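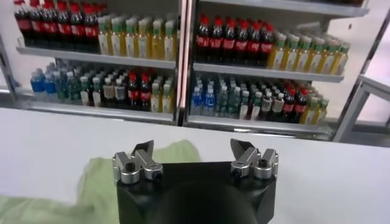 Step 1: Take everything off one shelf

Start with a single shelf and nothing else! I know the temptation to empty the whole unit in one go (I've done it, and ended up eating dinner standing up), but one shelf at a time keeps the mess small and lets you quit whenever you like. A table right in front of the shelving is perfect for this, as you can turn around, put things down and turn back.

Step 2: Wipe the shelf, back to front

Mix 500 ml of warm water with a small squirt of dish soap. Dip a soft cloth, wring it out hard, and pull it toward you in long strokes so the crumbs and dust land on the floor or in your hand. White metal shows every smear, so go over it again with plain water and then dry it. Pay attention to the corners where the board meets the post — gray fluff loves that spot.

If there's a sticky ring, lay the damp cloth over it for 5 minutes and try again. No scouring pads, please. They dull the paint and you'll see it every time the light comes in.

Step 3: Sort while it dries

I make a keep pile and a goes-elsewhere pile. Yen-ting Kong, who got me into all this, adds a "decide by May" box, and I've grown very fond of that idea. Write the month on the lid and put it somewhere you'll trip over it.

Step 4: Check the height before you refill

Measure your tallest item and add a hand's width so you can lift it out without tipping it. My tall jars needed 40 cm, and moving one board up a notch made such a difference! Empty the shelf before you move it, and make sure all four corners are sitting level.

Step 5: Put things back

Heavy things go low, everyday things go between your waist and your eyes, and the fondue set can live up top. Leave a bit of bare board at one end of each shelf. It'll fill up by itself, believe me.

Then do the next shelf, or don't! My whole unit took 41 minutes last time, with a coffee in the middle. Rinse the cloth when you're done and hang it over a rail to dry — a balled-up one starts to smell overnight.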